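Staren Work Table, matte black

Big flat top, slight sheen. Recessed area in the middle takes a sheet of paper, so templates and printed grids sit in one spot. Item 884. Ships in 2 cartons, legs seperate.
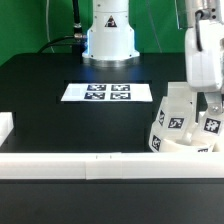
Wayne Campbell wrote in to ask if the black shows dust, and says his does by lunchtime, dry cloth fixes it.

Fair. Microfiber is best, no polish, it leaves streaks. Tops made by Kelemen, same finish as the Divum bench but deeper front to back. Light-colored parts are easy to find on it.
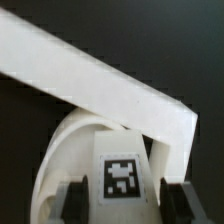
Small white pieces especialy. Screws, less so. Lead time 13 days, longer in November. Spare leg bolts from Flornley, ask when ordering.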